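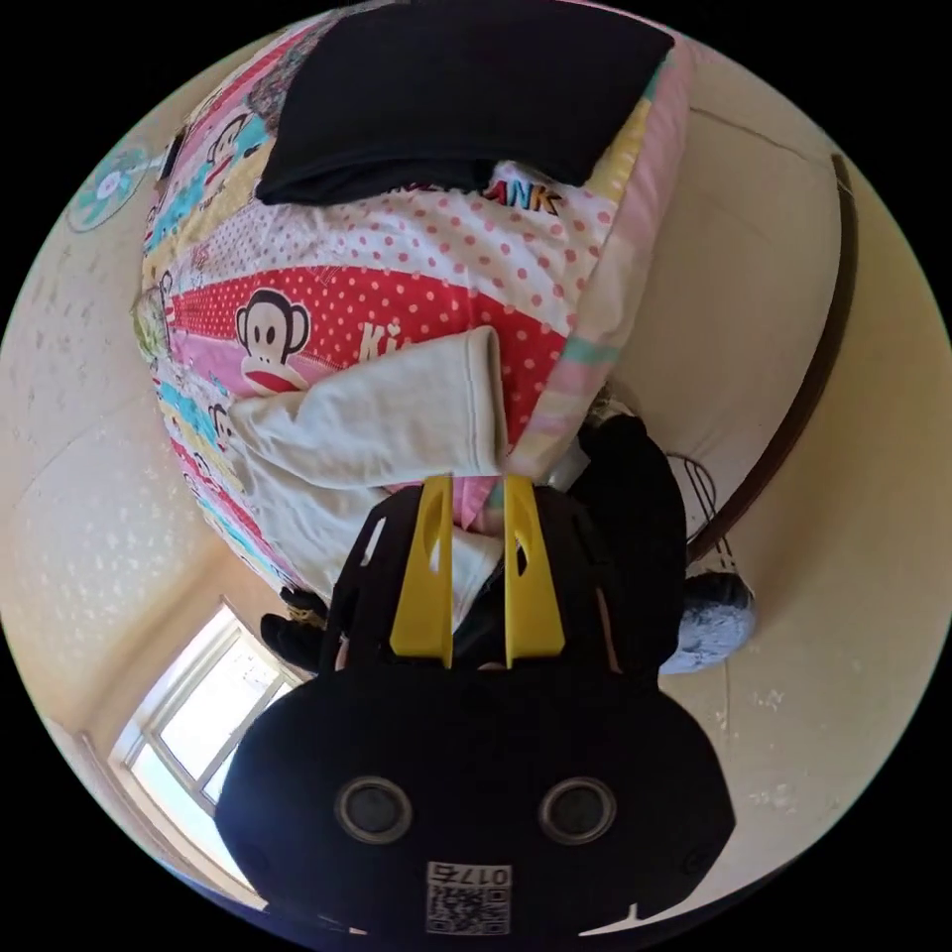

Attachment 1: cream garment on the patchwork comforter, bedroom

Wirnside Home Help – Laundry and Appliances
Ticket status: Closed
Opened by: Eilif Vik
Appliance: Lakwood front loader, 8 kg

Problem as reported
Light clothes come out with gray streaks, mostly on cuffs and collars. Started in August after we moved to Sultedau. Same detergent as before. Dark clothes look fine, but I may just not be seeing it on them.

Reply from support
Please check the door seal first. Pull the rubber lip back at the bottom and wipe it with a white cloth. Also tell us which program you use and the spin speed.

Eilif Vik
Cloth came away gray and slimy. I use the quick program at 30 degrees, spin at 1000. Cleaned the seal with dish soap and an old toothbrush. Next load of whites was better, still two streaks on one shirt.

Reply from support
Short cool washes leave detergent and softener behind, and it builds up behind the drum where you can't reach. Run the drum clean program empty at the hottest setting. Take out the drawer and rinse the softener compartment under the tap. Stop using softener for now.

Eilif Vik
Drawer had a thick plug of old softener in it. Ran drum clean twice – the first time there were gray flakes on the glass, the second time none. Also cleaned the pump filter. Found a hair tie and 2 coins.

Update, 16 loads later: no streaks. Whites now go on the long cotton program. The old streaks on the shirt came out after a soak in oxygen bleach.

Closed by: Çetinkaya
Cause: residue in seal and drawer. No parts replaced.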